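Gridero Forum > Cell setup and maintenance > Laundry and textile handling

Thread: Dryer door latch -- gripper slips off at the lower left of the ring

sharon_l
25 January 2018
Hello all. I take care of a two-arm laundry cell at Jarkden and I would like some advice before I change anything mechanical. The cell has one dryer and one washer side by side, both front loaders. The arm must open the dryer door, take the clothes out and put them in the basket on the floor.

The washer door gives us no trouble. With the dryer, the fingers reach the latch side of the door ring and close, and then in some cycles they slip off when the arm begins to pull. In the last test series I ran 155 door openings and 18 of them failed in this way. The failures are not at the beginning or at the end, they are mixed through the whole series.

What I have already done:
Checked the tool center point with the pointed pin. It was good.
Cleaned the fingers and the door ring with alcohol.
Reduced the pull speed to half. It became a little better, but the cycle is now too slow.

The arm comes from below, from the right side of the dryer, and crosses under the porthole to reach the latch.

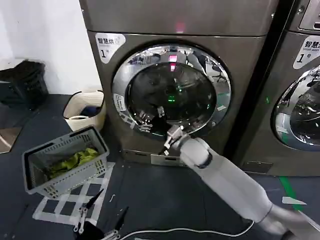

Gripper at the latch side of the dryer door, with the laundry basket on the floor to the left.

My question is if I should change the finger pads or change the approach. Our mechanic wants new pads. I am not so sure.

balaskas_user
What pads do you have now? If it is bare metal on a chrome ring, I would not look any further. Put rubber on it and finish the job.

sharon_l
Bare metal. But the same type of fingers opens the washer with no failures, and the ring on the washer is of the same design. This is why I doubt.

cmfaume
Caroline here, from the service side. I looked at your photo and I have the same doubt as you. Your arm makes a long diagonal to reach that place. When the arm is reaching that far, a small error in the base becomes a bigger error at the fingers, and the latch is a small target.

Before you buy anything, please do this test. Move to the grip position ten times from the home position and do not close the fingers. Measure the gap between the upper finger and the ring with a feeler gauge each time and write it down. If the gap is stable, talk about pads. If the gap moves, new pads will only hide the problem for a few weeks.

balaskas_user
With respect, I have set up many door openers and the pads were the answer nearly every time. Chrome is slippery. A feeler gauge test takes one morning, pads take twenty minutes.

cmfaume
And if the pads are thicker, she must teach the grip position again, and the door closing position also. So it is not twenty minutes.

m_tichy
Another thing to check: how do you locate the machine? I see the tape grid on the floor where the basket stands. Is it only for the basket, or do you also use it as reference for the dryer?

sharon_l
Only for the basket. The dryer position was taught by hand when we installed the cell in December. Nothing holds the machine to the floor.

m_tichy
Then I think you have found your suspect. A dryer moves when it runs. It is very little each time, but it does not go back. I would put two marks on the floor at the front corners of the machine, then run several full drying programs and look at the marks again.

Also I would not trust vision on that door without preparation. The ring is like a mirror, it shows the whole room. We tried to detect the edge of such a ring at my old workplace and the camera was happy to find the ceiling lights. The sticker at the upper left corner of the front panel is a much better feature. It is flat, white, with a big black "1", and it stays with the machine. Your washer has a similar one, so you can use the same method for both.

But be careful that the program does not confuse them. The big number is "1" on both stickers, only the characters are different. Teach the template on the characters, or limit the search area.

atieno_were
I agree with Marcela about the sticker. We do it like this on our Brurine cell: one look at the sticker before each door opening, then correct the grip position in the plane of the front panel. It adds a short time to the cycle. If someone replaces the sticker, you must teach the template again, so write this in the maintenance sheet.

One more point from the photo. There is a white cable on the floor under the arm. Please route it to the side or put it in a floor channel. A loop like this can be caught by a basket or by a foot.

sharon_l
Thank you, the cable is noted. I will tie it along the wall side.

I did the two tests. First the gap test from Caroline: ten approaches, and the gap changed by less than I can measure with my gauge. So the arm repeats well, even at this reach. Then the marks on the floor: after 4 drying programs, the left front corner of the dryer was 2 mm forward from its mark. The right corner did not move that I could see. So the machine turns a little.

cmfaume
Good work. Then I was wrong about the arm and Marcela was right about the machine.

balaskas_user
2 mm should not matter if the fingers have some grip. I still say pads.

m_tichy
2 mm after four programs. How much is it after forty? First stop the machine from walking. Check the feet with a level, all of them must carry load, and tighten the lock nuts. An anti-vibration mat is possible, but it changes the height, and then you teach everything again.

rkariuki
I would do both, feet first and then thin pads. When you test, please change only one thing at a time, or you will not know what helped.

sharon_l
This is my plan now:
1. Level the dryer and lock the feet.
2. Put back the old pull speed and run the door test again with bare fingers.
3. Add the sticker check before the grip.
4. Only then try the pads, so our mechanic is also satisfied.

For step 1 I already found that the rear left foot could be turned by hand with no force at all. I ordered new lock nuts today and will write the numbers when the test is done.

atieno_were
Check the feet of the washer too when you have the wrench in your hand.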